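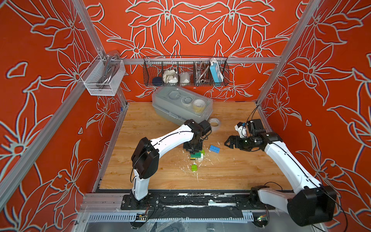
Setting Up Your Craft and Brick Table
Section 3 of the Gestham Home Workspace Guide
Last revised 2026-03-09

Welcome back! If you have come straight from Section 2, your posts are up, your back rail is level and your tabletop is sitting where you want it. Now comes the part most people look forward to, which is giving everything a home and then building something on the table to see how the whole arrangement suits you. Take your time over it. There is no glue to dry and nothing here that you can't undo on a rainy afternoon.

Before you start

You will need the long wire basket, the smaller side basket, the hooks from bag 642, and a soft cloth. A cup of coffee is optional, though please keep it on the floor or on a side table until you have read the note about liquids further down.

Hanging the baskets

1. Wipe the back rail with the dry cloth, paying attention to the top edge, where packing dust likes to settle.

2. Slip the hooks over the rail and slide them until they are 30 cm apart. Leave them a little loose for now.

3. Lift the long basket onto the hooks and let it hang freely. If it tips toward you, move the hooks outward, a finger's width at a time, until it sits straight.

4. Put in the dividers. We like one wide compartment at one end for bags and cloths, and narrower ones for the things you reach for all day, but you know your own habits best.

5. Fix the side basket to the left post. This is a good spot for taller items, as they can stick up above the rim without getting in the way of your elbows.

Caution: Hang no more than 3 kg from the back rail. If you keep metal parts or heavy tools, a lidded box on the tabletop will serve you better.

Note: If you plan to keep a power bank or charger in the long basket, loop the cable over the top so that it doesn't trail across your work. Unplug it before you wipe anything down.

Placing the storage box

6. Stand your clear storage box toward the back of the table, with the side you open facing you. Tape rolls, spare plates and the like are easy to find through the sides, so you can skip the labels unless you enjoy making them (we do, we admit).

7. Check that you can lift the lid all the way without knocking the long basket. If it catches, bring the box forward a little and try again.

Your first build

We suggest starting with a short row of bricks. It sounds almost too simple, but a row tells you a good deal about the height of the table and the light you have.

8. Choose a handful of bricks and thin plates in colors you can easily tell apart, and lay them out in the order you would like to use them.

9. Join them one at a time, pressing with your thumb until each one is snug. Keep the studs lined up as you go, and turn the row over now and then to look for gaps.

10. Lay the finished row on its side and look along it. Thin plates are the usual trouble spots, so press those again if you see daylight between the pieces.

Color is worth a little thought before you settle on your order. Dark pieces set next to each other tend to blur together under a lamp, and a bright plate or two makes the joints much easier to follow. In the row on the wooden table, a thin yellow plate comes between a thin black one and a dark teal-green brick, and the lime-green brick at the other end stands out nicely beside the blue. Suha Haddadin, who tested the build steps for this guide, likes to finish every row with her brightest brick so she always knows which end she is working from.

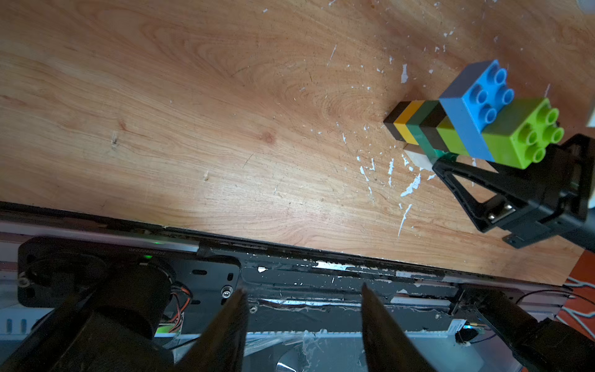 Bare wood is a lovely surface to build on, and it will pick up marks as the years go by. We would encourage you not to fret over them. White paint flecks like the ones scattered around these bricks don't get in the way of building, and plenty of people grow fond of a table that shows its history. If you would prefer to keep yours clean, put down a sheet of scrap paper before any painting, and fold it away before the bricks come out.

Note: Keep drinks, paint water and wet brushes off the bare tabletop. Mop up spills right away with the soft cloth, working along the grain.

Packing away

11. Take the row apart from one end, piece by piece. Thin plates can be stubborn — ease them up at a corner and avoid using your teeth, however tempting it may be.

12. Look around and under your work for small pieces before you wipe the table.

13. Return tape rolls to the box, close the lid, and give the hooks on the back rail a final snug turn.

If a hook or divider is missing from your kit, check inside the cardboard sleeve of the long basket first, as they sometimes slide in there during shipping. Section 4 covers lamps and cable clips.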